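Home | Products | Newsroom | Stockists | Contact
2 min read

Worku Brings Its Overnight Oat Shake to Runners and Walkers in Tunby and Tirkthorpe

VEVADSTEAD, Sat 19 May - Worku, the small sports nutrition company based in Vevadstead, is delighted to share that its new Overnight Oat Shake is going on sale this week in Tunby and Tirkthorpe, after a long and very happy spring of mixing, tasting and starting over.

The shake is a powder made with oats, pea protein and a little cocoa. You stir it into milk or water before bed, leave it in the refrigerator, and drink it in the morning before you head out the door. Each tub holds enough for nine breakfasts, and we have kept the sweetness low, as so many of our customers asked us to.

Before settling on the recipe we sent sample packs to 103 people who run, walk, swim or simply like to be up early, and we read every card they mailed back to us. Some wanted it thicker, some wanted it thinner, and a good many had kind things to say about the cocoa - we are grateful to all of them, including the ones who told us plainly that the first batch was chalky.

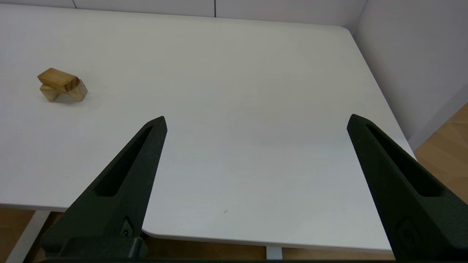
Worku will also be pouring free cups at the Tunby morning run every weekend through August, with roughly 60 servings mixed the night before each one. Come early if you can, and bring your own cup if you have a favorite. A vanilla version is in the works, and we hope to have news on that before the fall racing season.

Stores in Vevadstead that would like to carry the shake are welcome to call our order desk at extension 2915.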